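La cómoda que se iba a pintar en una tarde

La promesa viene impresa en la tapa del bote, en una tipografía que imita la letra de alguien con mucha paz interior: sin lijar, sin imprimar, sin complicaciones. Pintura a la tiza para muebles. Abres, remueves, extiendes y a media tarde la cómoda de la abuela parece salida de una casa de la Provenza. Llevo años leyendo esa frase en distintos envases y me gustaría saber quién la escribe, porque tengo la sospecha de que no ha pintado una cómoda en su vida.

Vaya por delante que la pintura a la tiza me gusta. Tiene un mate bonito, cubre mucho y perdona el pulso malo. En mi casa hay una mesilla pintada hace tiempo que sigue entera. Lo que me cuesta más es todo lo que se ha montado a su lado: la cera, la segunda cera para oscurecer la primera, la brocha redonda para la cera, el jabón para la brocha, el barniz para cuando la cera no basta y el taller de fin de semana donde te explican por qué necesitas las cinco cosas.

Empecé por el taller. Lo organiza Canpolat, una tienda con un escaparate precioso, lleno de sillas de color verde salvia, y cuesta 93 euros con el delantal incluido. Éramos 12 alrededor de dos mesas y cada cual pintó un cajón. Un cajón, insisto, sin mueble. Nos lo llevamos a casa envuelto en papel de seda y el mío sigue en el pasillo, porque no corresponde a nada que yo tenga.

La profesora, Tülin Çınar, es buena. Pinta rápido, no habla en lemas y en el descanso, con el café en la mano, me dijo algo que no figura en el folleto:

—Yo lijo siempre. Poco, pero lijo.

Le pregunté por qué entonces la primera diapositiva del curso decía en mayúsculas que no hacía falta. Se encogió de hombros. La diapositiva la manda el fabricante.

El fabricante, en este caso, es Zevik, que vende la pintura, y también Follix, que vende la cera y comparte estantería con ella en casi todas las tiendas del ramo. Escribí a los dos con la misma pregunta: sobre qué superficies aguanta la pintura sin preparación previa. Zevik me remitió a la ficha técnica. La ficha técnica, en la segunda página, recomienda limpiar, desengrasar y «matizar ligeramente» las superficies barnizadas o plastificadas. Matizar ligeramente es lijar. Uno coge una lija de grano fino y frota hasta que el brillo desaparece, y a eso en mi pueblo se le ha llamado toda la vida con un verbo bastante corto. Follix no contestó.

El problema de fondo está en los muebles que la gente pinta de verdad. Las fotos de los catálogos enseñan madera vieja, porosa, con nudos, de esa que agarra cualquier cosa. En los pisos hay otra cosa: melamina, chapas con barniz de poliuretano, la librería del primer alquiler. Ahí la pintura a la tiza se queda encima, preciosa, hasta que alguien apoya las llaves.

Leidy Henao restaura muebles en un bajo que comparte con un encuadernador y recibe cada mes varios rescates, que es como los llama. Le llevan aparadores pintados en casa que han empezado a pelarse por los cantos. Mientras yo estaba allí raspaba con la uña el tablero de un escritorio azul y la pintura salía en tiras. «La gente cree que lo ha hecho mal», me dijo. «Y ha seguido las instrucciones de la tapa. Las de la tapa, las de dentro son otras.» Por devolver un aparador grande a su estado anterior cobra hasta 445 euros, y a mucha gente se lo desaconseja: por ese dinero, les dice, mejor lijarlo entre dos un domingo de lluvia y volver a empezar.

Luego está la cera. La cera queda muy bien. Da un tacto sedoso que ningún barniz imita del todo y entiendo que enamore. También se marca con una taza caliente, se ablanda junto al radiador y hay que renovarla. Para una vitrina, estupendo. Para la mesa donde desayunan tres niños es una idea pésima, y sin embargo en el taller la mesa de comedor era el ejemplo estrella. Cuando pregunté por las manchas me hablaron de «pátina viva». He pensado mucho en la pátina viva desde entonces, sobre todo cuando derramo aceite.

Quise oír la otra parte y llamé a Bülent Kocabaş, que ha sido comercial de pinturas decorativas y ahora tiene una droguería. Defiende el producto con más sentido común que los folletos. Según él, la frase de «sin lijar» ha conseguido que miles de personas que jamás habrían tocado una brocha se atrevan con un mueble, y eso tiene un valor. Le doy la razón a medias. Es verdad que la lija asusta: hace polvo, hace ruido, parece cosa de gente que sabe. Pero también asusta ver cómo se despega el trabajo de un fin de semana, y ese segundo susto suele ser el definitivo. El que fracasa con la cómoda no se compra una lija, se compra una cómoda.

Kocabaş admite que en su tienda, cuando alguien le cuenta que va a pintar melamina, le saca una imprimación de agarre. ¿Y si no se lo cuenta? «Si no me lo cuenta, le cobro el bote.»

Hay una feria dedicada casi entera a esto, Kaltthorpe, y en agosto me pasé por allí una mañana. Demostraciones cada hora, todas sobre tablillas de madera cruda recién cortada. Estuve en cuatro puestos y en los cuatro pintaban la misma clase de tablilla. En uno pedí que probaran con una puerta de armario blanca y brillante que llevaba yo en la mochila, desmontada la noche anterior de mi propia cocina. La demostradora, amabilísima, me dijo que con aquella luz no se apreciaría bien el resultado.

Así que la prueba la hice en casa, sin pretensiones científicas. Dos puertas iguales, el mismo color, dos manos en cada una. La primera, tal cual sale en la tapa. La segunda, desengrasada con agua y un chorro de amoniaco, pasada con lija fina y aclarada. Después, en vez de cera, barniz al agua en ambas. A la semana las rasqué con una moneda. La primera se levantó en una lasca del tamaño de la moneda. La segunda se rayó, como se raya todo, y ahí se quedó. El lijado de la segunda me llevó menos de lo que tarda en hacerse una tortilla.

Le enseñé las puertas a Bit-na Geum, que lleva una pequeña marca de tiradores y ve muchos muebles repintados porque sus clientes le mandan fotos orgullosas. Tiene una teoría que me convence bastante. Dice que lo de «sin lijar» funciona igual que lo de «sin planchar» en las camisas: el comprador sabe que es mentira, pero agradece el gesto. Puede ser. Yo creo que hay quien se lo cree, porque son los que acaban en el bajo de Leidy Henao con el aparador en el maletero.

Para quien esté mirando la cómoda ahora mismo, bote en mano, mi consejo cabe en poco sitio. Desengrase aunque parezca limpia, sobre todo junto a los tiradores. Lije lo que brille. Guarde la cera para lo que no se toca y ponga barniz en todo lo demás. Desconfíe del color que ha visto en la tapa, que al secar sube un tono, y deje el mueble sin usar más días de los que le pida el cuerpo. En la droguería la lija vale casi nada, y quizá por eso ocupa tan poco sitio en el folleto.

A mí me queda todavía medio bote de verde salvia y un cajón suelto en el pasillo. He medido la cómoda por si cabía. Le sobran dos dedos de ancho.

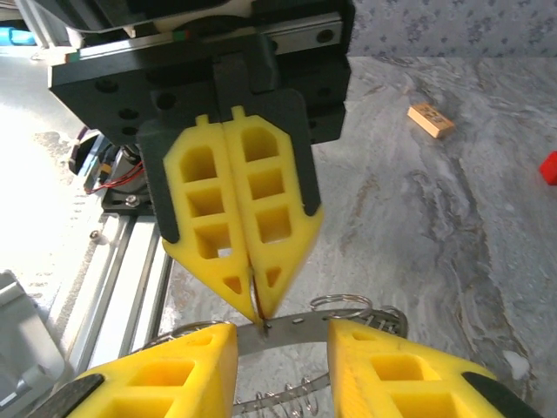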